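Cusard tries two finger sets on household fabric

Filed under: Grippers
By Niamh Breathnach

Cusard has finished the first part of a side-by-side trial of gripper fingers for handling clothes and bedding. The fingers came from two suppliers, Arrieta and Lodum, and were fitted in turn to the same kind of hand-held gripper. The work was done by people holding the tool in their hands, with no arm attached, and most of it took place in ordinary bedrooms.

The short version is that the Arrieta fingers were better at getting hold of thick and puffy items and the Lodum fingers were better at letting go of them. Cusard will carry on with the Arrieta set for now and look at the release problem separately. A fuller write-up is due from the Flukescombe office in September.

Malachy Ó Gríofa planned the trial. He had been asked for a recommendation on fingers before the next order of parts went in, and he didn't want to base it on bench tests with folded towels, which is what Cusard had used up to then. A towel on a bench stays where it is put. A jacket on a bed slides, catches on whatever is under it and brings half the pile with it. 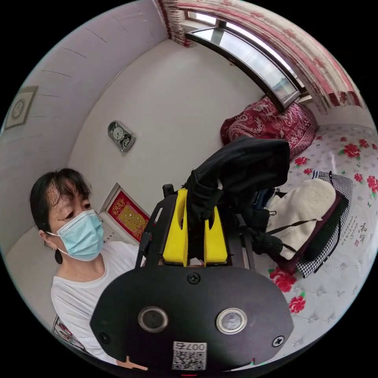

The rules were kept simple. The operator picked an item from a mixed pile, lifted it clear of the bed, held it, and set it down somewhere else. If the item slipped out before it was set down, that was a drop. If it came up with a second item stuck to it, that was noted too, but it did not count against the fingers unless the operator had to shake the tool to get rid of it. Each session ran for 15 minutes and then the fingers were changed over.

Operators were told to work at a normal pace and to leave the pile as they found it. Straightening things first was not allowed. On the first day a few people did it anyway without thinking, the way you would if you were tidying your own room, and those sessions were run again.

The trial covered five homes. Cusard had hoped to include a laundromat, but could not get a slot there before the fingers had to go back to Lodum.

On thin cotton the results were close enough that Ó Gríofa does not want to call a winner. Both sets picked up sheets and T-shirts without much trouble as long as there was a fold or an edge to go for. On a flat, smooth sheet both of them struggled. The operators ended up pushing the cloth along with the tips until it bunched up, then closing on the ridge. Ó Gríofa says that is a habit people bring with them and that it may be hard to teach to a controller.

Fleece, padded coats and heavy knits were a different matter. The Arrieta fingers are slotted, and they held on to bulky fabric through a long lift and a turn of the wrist. The Lodum fingers are solid and a little shorter. They gripped well enough at the start, but the load tended to creep toward the tips, and on the heavier coats it often went the whole way.

Going the other direction, the slots caused some trouble of their own. Straps, drawstrings and the loops inside a collar can find their way into them. The operator then opens the fingers, moves off, and the coat comes too. It was the most common complaint about the Arrieta set and it came up in all of the homes. 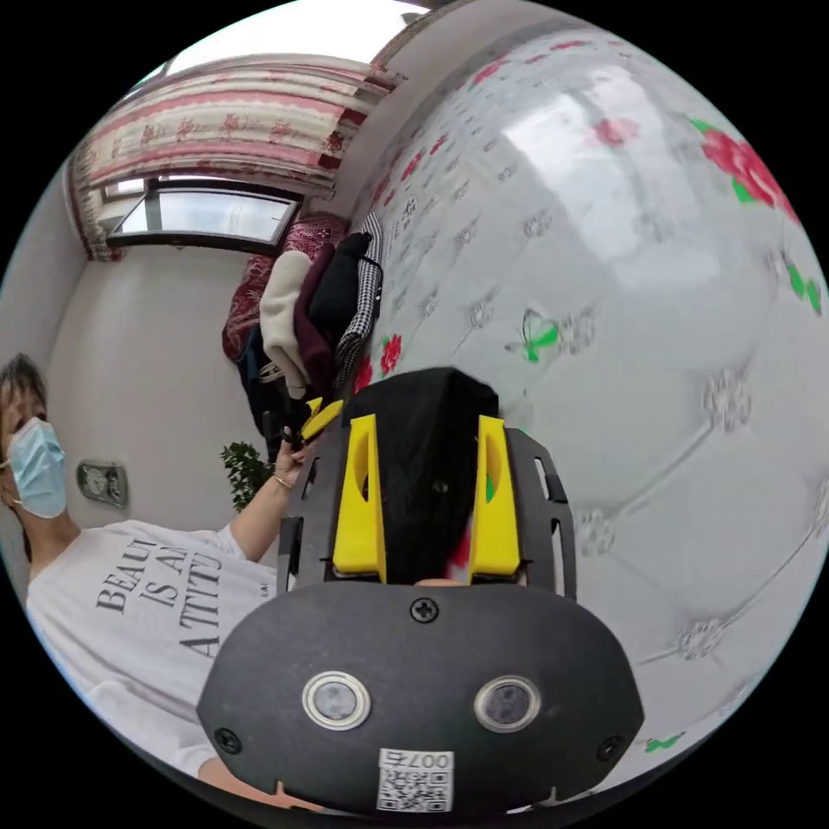 Why use a hand-held tool if the fingers are meant for a robot arm?

Cusard wanted to judge the fingers apart from everything else. With an arm in the loop, a drop can come from the planner, the wrist, the closing force or the fingers, and sorting out which takes longer than the test. A person holding the tool will correct for most of those without being told to, so what is left is mainly down to the fingers. It is also a lot easier to carry a hand tool up a flight of stairs. The same finger sets will go on an arm later, and Ó Gríofa expects the drop rate to be worse across the board when they do.

Gearóid McGrath ran most of the sessions and wrote the notes. His main request for next time is a quicker way to change fingers. The Arrieta set goes on and off easily, but the Lodum set needs a spacer behind it to sit at the right depth, and the spacer is small, black and very easy to lose on a patterned carpet. One was lost in the second home. A replacement was printed overnight and did not fit quite as well, which McGrath recorded in the notes. He does not think it changed the results.

He also asked for the closing force to be written down at the start of each session. On this trial the operators set it by feel. That is fine for comparing fingers used by the same person, but it makes it hard to compare one person with another, and a few of the operators clearly squeezed harder than the rest.

Large objects were added late in the planning, after a request from the group at Cusard that works on household items other than clothes. These were things too wide to get the fingers around: exercise balls, big cushions, a rolled-up quilt. The aim was to see how the fingers behave when they can only press or nudge. 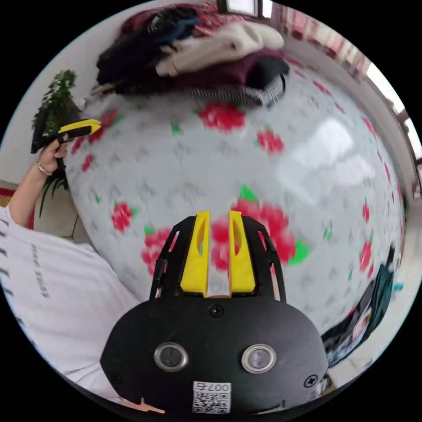

PRESSING AND NUDGING

Neither supplier claims its fingers are made for this, and the notes say so. Still, the results were useful. The Arrieta fingers could be leaned against a curved surface and kept there while the operator moved the tool sideways. The Lodum fingers tended to skid, and on shiny surfaces the operators gave up using the faces and pushed with the sides.

McGrath tried wrapping the Lodum tips in grip tape for the last few sessions. It helped with the skidding and made the fabric results worse, with more cases of two items coming up together. The taped sessions are listed separately in the notes and were left out of the comparison.

The rolled quilt turned out to be the item people liked least. With either set, the only way to move it was to catch the outer edge and drag. In most cases it unrolled.

WHAT HAPPENS NEXT

The release problem is first on the list. Arrieta has been sent the notes and has offered to make a version with narrower slots. Cusard has asked for a version with the slots closed at the tip end as well, so the two can be tried against the current part. McGrath would like to use the same homes again if the owners agree, mainly so the piles are comparable. In the meantime the operators have been told to open the fingers all the way and back straight out before turning, which cuts down on snags but adds time to every pick.

The Lodum fingers have gone back. Ó Gríofa was careful to say that they did what they were sold to do. They are aimed at boxes and rigid packs, and Cusard's own bench results on boxes still favor them. If the company ends up with a tool that can swap fingers in the middle of a task, he would want them on it. No such tool is planned at the moment.

There is also the question of how to score a pick. Under the rules used this time, a coat that trails along the bed and never quite leaves it can still count as a success, provided the operator sets it down where it was supposed to go. Several of the notes mention this. A stricter rule would have failed a good number of picks with both sets, most of them on long items such as bathrobes and dress coats.

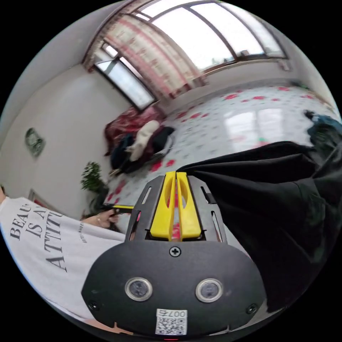

Ciarán Moriarty thinks the stricter rule should be used from now on. In his view a person at home would not care how high the coat was lifted, but they would care if it pulled a lamp off the nightstand on the way past, and a trailing sleeve is how that happens. He would also like the trial to include wet laundry, which "is half of what people will want moved anyway," and says he would be glad to see the raw notes when they are ready.

Ó Gríofa agrees on the trailing sleeves and has changed the draft rules for the next round. An item will have to clear the surface completely unless it is longer than the operator's reach. Wet laundry will have to wait. The current hand tools are not sealed, and he does not want water in the housing.

Notes from the sessions will be available from the Flukescombe office along with the write-up. Groups that want to run the same test with their own fingers can ask for the item list and the session sheet now. The sheet still has the old scoring rule printed on it, so cross that line out before using it.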